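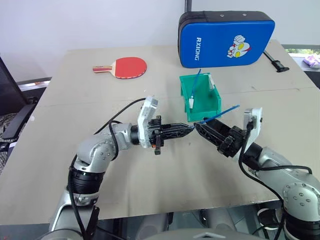

Two-arm cable work, green bin behind the grippers.

Equipment Buyer / Planner – Robot Benches
Flamano, Riston site (Leblanc building, second floor)
Posted 22 Jan 2020
Full time, permanent. Ref 438.

Short version: we have robot arms, we are getting more robot arms, and the buying is being done by engineers between other jobs. It shows. Need someone to take it over. Spreadsheets, quotes, lead times, spare parts, the lot.

Who we are

Flamano sets up two-arm benches for small handling jobs. Picking up cables, passing them from one gripper to the other, putting things in bins, taking them out again. Customers are mostly small assembly shops who want to know if an arm can do a fiddly job before they pay for a whole line. We try it on our benches, write up what it would take, and if they say yes we build it for them.

Riston is the bench site. Office and stores are on the same floor so you will be close to the work. It gets loud when the compressor is on.

What the job is

Owning the equipment plan for the benches. Today the plan is one sheet with over 3000 lines, some of them years old, some of them the same part under three names. First job is to clean that up. Nothing else works until it's done.

After that:

Getting quotes for arms, grippers, mounting plates, cables, bins, tables. Comparing them on the full cost, with shipping and brackets and the controller license included. We have been caught by the license before.

Keeping the 18 month plan up to date. What we have, what wears out, what has to be ordered by when. Long lead items at the top.

Spares. Gripper fingers go first, then the cables that run along the arms, then connectors. We run out of all three at bad times. You set the minimum stock and you reorder before we hit it.

Small stuff and test objects. Anything from cable ends to sports gear, the bench team asks for odd shapes and soft things and hard things for the grippers to deal with. You will get strange shopping lists. Orders under $500 you can sign off yourself, no form. Above that it goes to the site lead, normally same day.

Budget for Prellari. Prellari is our next build, a row of benches at the far end of the floor, and it has to be priced and ordered so the first arms can be running in October. Power, network, tables, guarding, arms, two spare grippers per bench. The rough layout exists. The budget doesn't, not in a state we'd show anyone.

Returns and repairs. Chasing vendors when an arm goes back for a joint. Keeping track of what is under warranty and what isnt. At the moment this is a sticky note situation.

Sitting with the bench team once a week, half an hour, standing up. They tell you what broke and what they want. You tell them what they can have.

What the job is not

Programming. You don't need to make an arm move. You do need to learn what the parts are called and which gripper fits which plate, and you can only pick that up by standing next to a bench and asking. People here are fine with being asked.

Also not a sales job, no customer calls except when a customer wants to know why a build costs what it costs. Then we might pull you in for ten minutes.

What we want from you

Must have:
Three years or so of buying, stores, production planning or something near it. Any industry with machines in it. Food, print, auto parts, labs, all fine.
Good with spreadsheets. Really good. There will be a short test, a messy parts list and an hour.
Comfortable picking up the phone to a vendor who has gone quiet.
Can read a quote and spot what's been left off it.
Writes clear short emails.

Nice to have:
Bought robot arms or other motion equipment before
Import paperwork, customs codes
Some idea of depreciation and lease vs buy – we have always bought, we're not sure that was right
Set up a stock system from nothing
Forklift ticket, handy on delivery days

No degree needed. If you have one, great, tell us what in, but it won't move you up the list.

A few things about budgeting for arms that you'd walk into

The arm is the number everybody remembers. It is often not the part that hurts. On the last build the tables, plates, cable runs and end fittings together took far longer to settle than the arms did, and each one was cheap enough that it got skipped in the first draft. We want the next plan to start from the gripper and work back. What does it hold, how wide does it open, what plate, what cable, how long a cable, where does the cable go when the elbow bends. Then the arm.

Two arms at one table means two of everything plus the room for them to reach each other. Table size gets argued about every time. Bring opinions.

Thin, bendy parts are hard on budgets too. A cable is cheap. The hours spent on getting one gripper to hand it to the other are not, and they belong in the plan as a line. So far they haven't been in it. We would like you to make us put them there.

Lead times slip. Plan for it, keep a second vendor warm, don't promise a date off a web page.

Pay and so on

Pay depends on experience, we'll give you the range on the first call, before you spend time on anything. Health and dental from day one. Paid vacation plus the week the site is closed at year end. Parking behind Leblanc, free, fills up early. Bike rack inside the loading door.

Hours are regular daytime. Deliveries sometimes come early and someone has to be there, we take turns and you leave early that day. One day a week from home is ok once you are settled. More than that is tough, the boxes come here.

Travel – not much. A vendor visit now and then, maybe a trade show.

Training: we pay for a purchasing certificate if you want one and give you the time for it.

First three months, roughly how we see it

Month one. Clean the sheet. Walk the stores shelf by shelf with somebody from the benches, label what is there, throw out what's dead. Meet the vendors on the phone.

Month two. Spares minimums set. Warranty list made. First draft of the Prellari budget, ugly is fine.

Month three. Prellari budget in front of the site lead with at least two quotes on every big line. Long lead orders placed if it's approved. Small orders running thru you and nobody else.

If that sounds slow, good, you can speed it up. If it sounds fast, ask us on the call, we may have it wrong.

How to apply

Resume, two pages tops, and a few lines on the worst equipment purchase you ever had to sort out. What was bought, what was missing, what you did. No cover letter on top of that. Put Ref 438 in the subject line and send it to the Flamano jobs inbox, or hand it in at the Leblanc front desk in an envelope with the ref on it.

Steps: phone call, twenty minutes. Then a site visit with the spreadsheet test and a walk round the benches, half a day including lunch. Then a decision, usually within the week. We do answer everyone, yes or no.

Ad stays up until the job is filled. Referrals welcome. Agencies, please don't call, we have a list already.

Need a different format for the test, or step free access, say so in the email and we'll set it up. Elevator is on the loading side of the building.

Also open at Riston: bench technician, evenings, Ref to follow. Separate ad coming.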